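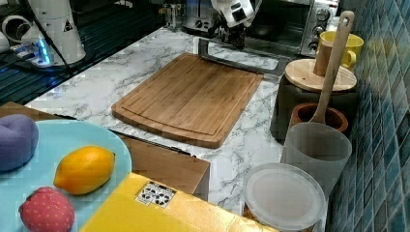 Schwerdtfeger

Figure 3. The kitchen counter used in the trials, with the gripper at the back and the toy food on a plate.

4.2 Effect of clutter

We ran 720 trials on the counter shown in Figure 3. In each one the arm had to pick up a single item named in advance, such as the lemon or the strawberry. The policy was trained on 3,938 recorded grasps, all made in September. It picked the right item in 61 per cent of trials. Moving the cutting board between trials made little difference. Most failures came when the fingers closed too early, and we return to these in Section 5.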